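Tabletop Sorting Assistant, part-time
Drevia, Bortolotti building, Room 4
Reference 3881

Drevia is hiring an assistant for the Flusitz sorting project. The work consists of placing small objects and cabled devices on a table, moving them to set positions, and clearing the surface after each round. Shifts start at 8 a.m. and run 4 hours, 15 hours per week in total. The position begins in August.

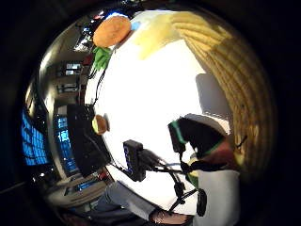 White tabletop with small objects, handheld devices and cables.

Duties
Lay out each set according to the printed sheet.
Coil loose cables and return them to the correct bin.
Log each round in Tetar, our inventory program. The full list has 4000 entries.
Report damaged or missing items before the end of the shift.

Requirements
Able to stand for a full shift and handle small parts with either hand.
Able to read and follow written instructions in English.
Basic typing. Stockroom or packing experience is useful but not required. Training on Tetar is paid.

To apply, send a one-page resume to the Drevia hiring desk with the reference number in the subject line. Applications close at the end of July.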